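Home Browse Issues Sections Authors Search Help

4. What ends up on the plate

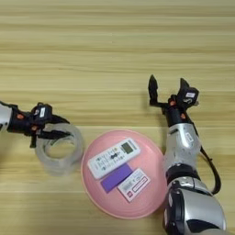 Cabrera, December

Figure 3. Pink plate, white remote and clear cup on a light wooden tabletop.

I should say up front that I came to this project thinking about bowls. The Wakeo study (my first go at household surfaces) was all about bowls by the front door, and I was sure the kitchen table would be more of the same. Then I started reading the diaries people kept for us and it was plates, plates, plates! Of the 500 diary entries we coded, 117 mentioned a plate or saucer that had stopped being used for food and had turned into a place for small things. I had one of those at home the whole time and had never thought of it as anything.

Figure 3 has the kind of grouping I mean. The remote lies diagonally across a round pink plate, sharing it with other flat things, and a clear cup sits right next to it, so close the two are nearly touching. The upper half of the table is bare. I love this pattern, and I kept running into it in the diaries too: lots of open wood, and then everything bunched up on or beside one dish. In the coding scheme I call this a "huddle" (my coauthors wanted "cluster," and they may still win in the final version).

Remotes were the big surprise for me. A remote with a little screen and rows of buttons is an awkward length for most dishes, so people lay it at a slant, and once it's there it takes up most of the room. Several diary keepers wrote that they moved the remote first when they tidied and put it back last. One wrote that the plate was "where the remote lives" and that the rest were just visiting — I ended up using "visiting" as a code, and it held up pretty well in the second round.

Cups were trickier. We went back and forth over whether a cup beside a plate belongs to the huddle or is just a cup somebody set down. The Peveo guidelines we started from leave drinkware out completely, which made the coding quicker but threw away a lot of what people were telling us. So I set a plain rule: if the cup is within 2 inches of the dish, it's in. By that rule Figure 3 is a huddle with a cup, and so were almost 60 of the diary entries that came with a sketch.

I also tried sorting dishes by color, mostly out of curiosity, and got nowhere with it. People at the Trustau site described theirs as "the odd one" or "the spare" and left it at that. Size and rim mattered more to them — a shallow plate with a bit of a raised edge came up again and again, and I take up rims properly in Section 5.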